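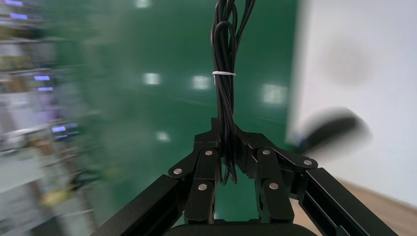
Should an undated item get a date range or an empty date field? A date range, entered as two separate years, with the field left empty only when neither end can be supported by evidence.

That is the short form of what we settled on at Trurstead. The longer form follows, with replies in line to the message from Kimerdale.

On July 15, 2025, the Kimerdale local history desk wrote:

> We are moving our ephemera file (handbills, programs, price lists, seed
> catalogs, tickets) from Lanz to Vistus. Lanz gave us one free-text date
> field and we put everything in it. We have "ca. 1910", "1910?", "c1910",
> "[1910]", "191-", "before the fire", and a large number of blanks.
>
> Vistus wants a start year and an end year, both four digits, plus a
> display date that can say anything.

We have the same setup. Treat the display date as text for the reader and the two year fields as data for the search. Do not try to make one generate the other. We did at first, and every record with a bracket in it came out with the bracket doubled.

> Question 1 is what to do with "ca." Our old manual says it means within
> five years. The person who wrote most of the entries seems to have used
> it for anything up to a generation.

Pick one width and apply it to the whole file. We use five years on each side, so "ca. 1910" becomes 1905 to 1915. Where you have reason to think a particular batch was dated more loosely, widen the batch and say so in the processing note. Do not widen single records on a hunch. The next cataloger can't tell a hunch from a finding.

A question mark is different. In our file "1910?" nearly always meant that a specific year had been read off the item but was hard to read, usually a smudged postmark. Those we entered as 1910 to 1910 with the question mark kept in the display date. Check a sample of yours against the originals before you copy this. Your cataloger may have used the mark as another way of writing "ca."

> Question 2 is brackets. Are they worth keeping?

Yes, in the display date. Brackets say that the year came from somewhere other than the item, and that matters for a program that names a play and a month but no year. The source of the year goes in the note field: newspaper notice, city directory, donor's letter. If you don't know the source, keep the brackets anyway and leave the note blank.

> Question 3 is the decades. "191-" seems easy enough, 1910 to 1919. But
> we also have "19--" on a lot of trade cards.

Enter "191-" as you have it. For "19--" we did not use 1900 to 1999, even though it is the literal reading. A search for 1985 then brings up every one of them, and patrons stop trusting the date filter. We went back to the cards and looked for anything that would close the range: a telephone number format, a postal zone or ZIP code, a street that was renamed, a printer's line. The telephone number was the most useful by a wide margin. If the exchange is given as a name, you have an end year once you know when your own exchange changed over. Your phone directories will give you that.

Out of 3,129 ephemera records, all but 7 ended up with a range of forty years or less. The 7 have no text on them apart from a price.

> Question 4 is "before the fire" and similar. There is also "old hall"
> and "second manager."

Build a table. One row per phrase, with a start year, an end year, and where you got them. Ours has entries for the two school buildings, the old and new depots, and the years the fairgrounds were closed. Enter the years from the table every time and never from memory. Two of us had different closing years for the depot and we found out only after both had been used.

For an event like the fire, the table row gives you the end year. The start year has to come from something else, such as the founding date of the business. If there is nothing, use the year the town was laid out and accept that the range is wide.

> Last, is there any way to find the bad ones after the load? We have
> almost 4,000 records and can't look at each.

Three checks caught most of ours.

Sort by end year minus start year. Negative values are transposed fields. Very large values are usually a typing error in the century.

Search the display date for a four-digit number that falls outside the range. Vistus can't do this on its own, so export the three columns and compare them in a spreadsheet. Expect false hits from items like anniversary programs, where the display date quotes an earlier year in passing.

List every record where start and end are equal but the display date contains "ca", "c", or "about". Those are records somebody converted before the rule was settled.

One thing not in your message. Lanz stores a blank date as a zero, at least in the version we had, and the export writes it out as 0. Vistus accepted this as the year 0 without complaint. Replace zeros with true blanks in the export file before you load it. We loaded ours in March and were still finding the year 0 at the bottom of sorted lists weeks later — mostly on tickets, which had been entered in a hurry to begin with.

Also keep the original Lanz date string. We put it in a local field called olddate, hidden from the public view. It has been needed more often than expected, mainly to settle whether a bracket was in the original entry or was added during conversion.

I can send the phrase table with our own place names stripped out if the layout would help. It is a plain tab-separated file, four columns, with the source in the last one. The spreadsheet formula for the second check is in the same folder. It assumes one year per display date and will need changing if yours often have more.

Trurstead ephemera file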